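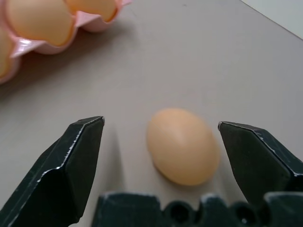
An egg between the fingers at Zillari's Dundico workshop, with the pink carton off to one side. Photo: Zillari

Zillari opens its egg-handling collection to outside labs this December

DUNDICO. Hi, I'm Noeline Pryor, and I run data collection at Zillari, a small outfit that teaches robot arms to do kitchen jobs. I've spent most of this year with eggs, and I'm very happy to say we're ready to share what we've got!

The set is called Garside (after the street our first workshop was on, we never came up with anything better). It holds 3000 recorded tries at moving a single egg between a tabletop and a carton, all of them steered by a person. A learning system can study those recordings and work out its own way of doing the job. We kept the fumbles in, too. 410 of the tries ended with an egg dropped, cracked or left sitting crooked in its cup, and each of those is labeled so a lab can train on them or leave them out.

Why eggs? They're cheap, they roll, no two are quite the same shape, and you know right away when you've squeezed too hard. My colleague Judite Mendes wanted to start with sponges, and I'll admit her first month would have been a lot cleaner.

Every try comes with video from the little camera at the wrist, looking out past the fingers, plus the position of the arm and how far the gripper was open. We had 7 people take turns at the controls, and you can really tell them apart when you watch! Coralie Bright goes in low and slow. Shona Maihi lines everything up from high above and then comes straight down. We asked them all to keep their own habits, and we moved the carton and the egg between tries so the system couldn't just memorize one spot.

"We've been training on an early copy, and the labeled misses are the part my team keeps going back to," said Liesbeth Geerts, who leads robot learning at Stollora, our partner on the project. "I'd like more of them, please."

She'll get them. Round 2 starts in the new year with wet eggs and a few other cartons.

Labs and schools can ask for Garside through the data page on the Zillari website. It's free for research and teaching. For anything commercial, write to our press desk and it'll land with me.

Press contact: Noeline Pryor, Zillari, Dundico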